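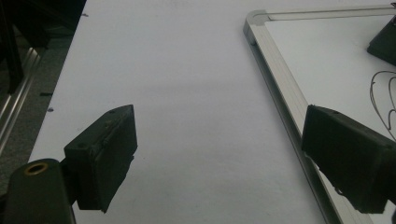 I took the minutes again, so blame me for gaps. Nuala Tully started us off on the Drillum wiping results, and they're better than I'd feared! We now have 306 demos by hand-held gripper, and the policy trained on them managed 3 clean wipes out of 4 (small test, I know). Siobhán Brennan thinks the misses come from glare, and with a glossy whiteboard lying flat on a white table I'm inclined to agree with her.

Wide-open fingers at the start: we're keeping that for every demo.

Siobhán wants 1,000 demos by October. Nuala said fine, if Tislow does the labelling. I'm to ask them.

Lenihan write-up put off till next time.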